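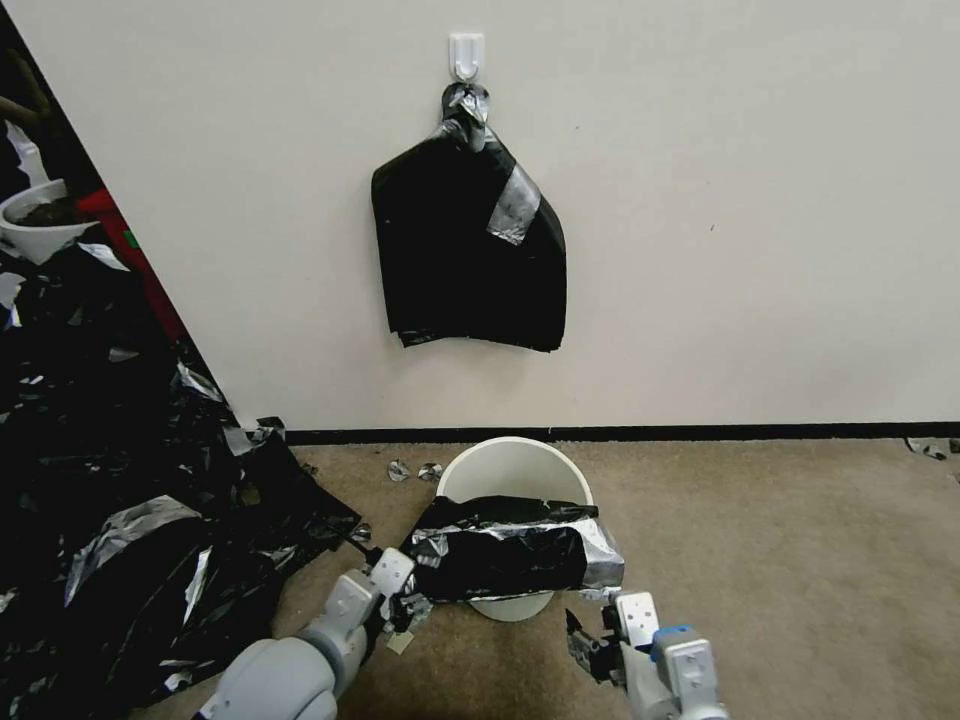
One hook, one hanging bag, one strip of tape on it: the trash corner in its natural state.

I have moved four times in the last six years, and every time the trash is the thing I plan last. I'll spend a whole evening on where the bookshelf goes and then live for a month with a grocery bag hanging off a doorknob. So when my editor, Védís Skov, asked for a piece on small-room fixes, I knew exactly which corner I wanted to write about (the dull one, by the baseboard, where the wastebasket lives).

My favorite fix is the adhesive hook. Stick one on the wall over the basket, twist the neck of a black bag into a knot, loop it over the prong and you've got a second bin that takes up no floor at all! I use mine for the light stuff, like packing paper and those puffy mailers. Petro Kushnir, who rents out rooms in Wamurstead and has outfitted 15 of them this way, swears by wiping the wall first and then leaving the hook alone overnight before you hang a thing on it. I skipped that once and heard the thump at two in the morning.

Then there's duct tape. A strip of the silver kind will hold a split bag together long enough to get it downstairs, and if you've got something long and awkward to throw out, bundle it in black plastic and wind the tape around the middle. Lay it across the rim of the basket while you hunt for your shoes. It's not pretty, but it's off the carpet, and carpet is where my security deposits have gone to die. I lost 80 dollars over one coffee-ground incident.

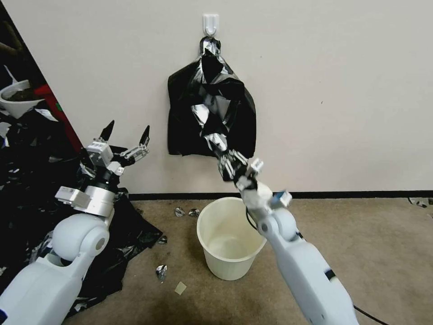 Picking a basket

Plain, round and pale is what I keep coming back to. You can see when it needs a rinse, and a wide rim gives the bag something to grab. Mine cost 7 dollars and I've had it since September.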